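Visit report: Terkthorpe data collection site, hand-held gripper work

Posted 9 November 2025

The visit to Terkthorpe was arranged through Wakov, which runs the site and had offered a half day on the floor to anyone working on operating procedures for hand-held grippers. I went mainly to see how their written rules hold up in use. Our own draft dates from May and has gaps in it, most of them in the sections on setup and on rejecting bad recordings.

Visitors sign in, get a one-page safety sheet and leave bags in the lockers. The sheet is short and sensible: closed shoes, no loose sleeves near the fingers, no walking between an operator and the work area during a take. The last rule is enforced. I was asked to step back once during the first hour.

The procedure document, which Wakov calls the Mindura rules after the project it was written for, is 14 pages long. Four of those cover the tool itself. Before a shift the operator opens and closes the fingers through full travel, checks that both pads are seated flat and that the border is not lifting at the corners, and wipes the lens. Marker faces are checked for scratches and glare. Any clamp knob is tightened by hand only, with no pliers. The document gives no torque value, and I think it should, as hand-tight varies a good deal between people.

Each check is initialed on a paper card. I asked why the card is not electronic and was told that a tablet had been tried and operators kept putting it down inside the work area.

The section on the room was of more interest to me. Household tasks are recorded next to ordinary furniture, and the rules try to fix what has to stay constant and what may vary. Lighting stays constant within a session. Furniture may move between sessions but not during one. Small items are to be changed often, and their starting positions are not supposed to be tidy: books may lean, cups may lie on their sides.
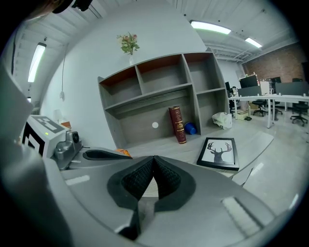

View from the gripper at the shelf station, with the desk row in the background.

At this station the rules on floor items apply as well. Anything on the floor must be either part of the task or outside the operator's walking path. A framed print was lying on the floor in front of the shelf, and a plastic bag was against the wall to the right of it. The procedure does not say how an object is flagged as belonging to a task, and I would want that in writing. A simple object list per session would do it. Menon, the other contractor I have visited this year, keeps one and attaches it to the session record.

Glass gets its own paragraph. Glass objects may be present as background but may not be gripped without a separate approval. A slender glass vase with flowers was on top of the shelving unit. The rule is clear enough on gripping but silent on distance, and a minimum clearance would be easy to add.

Screens are the other point. Desks and monitors are within view of the wide lens, and the rules require any monitor in view to be off or locked before recording starts. This is listed under privacy, together with papers, badges and mail. I would move it to the pre-take checklist, where it is more likely to be read.

On recording itself, a take starts with the fingers open and held still, then the task, then still again. Takes with a lost marker view, a covered lens or a second person's hand inside the reach of the tool are rejected. The operator marks these verbally and a reviewer confirms later. The target for the current batch is 500 accepted takes. Rejected ones are kept for 58 days and then deleted, except where they are needed for training reviewers.

Breaks are fixed at 11 minutes after each block. The tool goes back on its stand during the break and the short check is repeated before the next block. I saw this done correctly both times.

Points I am taking back to our draft:

Add the full-travel finger check and the pad check as separate lines.
Specify torque or a torque-limiting knob for clamps.
Require an object list per session, including floor items.
State a clearance for glass.
Put screens on the pre-take checklist.
Copy the break rule as it stands.

Wakov has agreed to send the current revision of the Mindura rules with the review section included. The copy handed out on the day had that section removed.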